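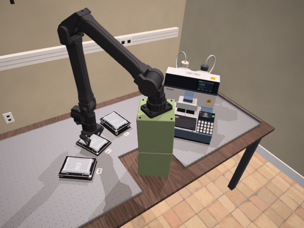 *The plate-moving cell from the open day, simulated version*

**Braltcombe open day - anyone else go?**

**pipette_pat**
Went along on Tuesday and had a lovely time (free flapjack, too). The render is the one they had looping by the door. Black arm up on a green pedestal, three plate holders on the left, the big bench instrument on the right. Hermenegildo Palacios from Fundutel did the talking and he was brilliant - took every question, even mine about what happens if a plate goes in the wrong way round. He reckons 600 plates a day once it's settled in. I was sold!

**margate_mick**
I was in the 19 people squashed in for the afternoon slot. Good talk, but I'd have liked less simulation and more of the real thing. Anyone can make a render behave.

**pipette_pat**
Bit harsh, Mick! They ran the real one in the morning.

**margate_mick**
Well I wasn't there in the morning, was I. I had to drive up from Margate.

**tubs**
Our place looked at a Caldeira cell in February and they did the same, sim first and then hardware. I don't mind it. You can try the holders at different angles without bending anything. Two of those in the picture look twisted round, is that how they'll stay?

**pipette_pat**
I asked him that. He said the arm gets a more comfy reach that way. They tried them square on first and didn't like it.

**margate_mick**
600 a day still sounds hopeful to me. Who's loading the holders?

**tubs**
Some poor soul like me, I expect. We were promised 900 and we get 40 on a bad day, mostly down to lids.

**pipette_pat**
Ooh, I forgot to ask about lids. The plates in the render haven't got any that I can make out. I'll email him and post what he says.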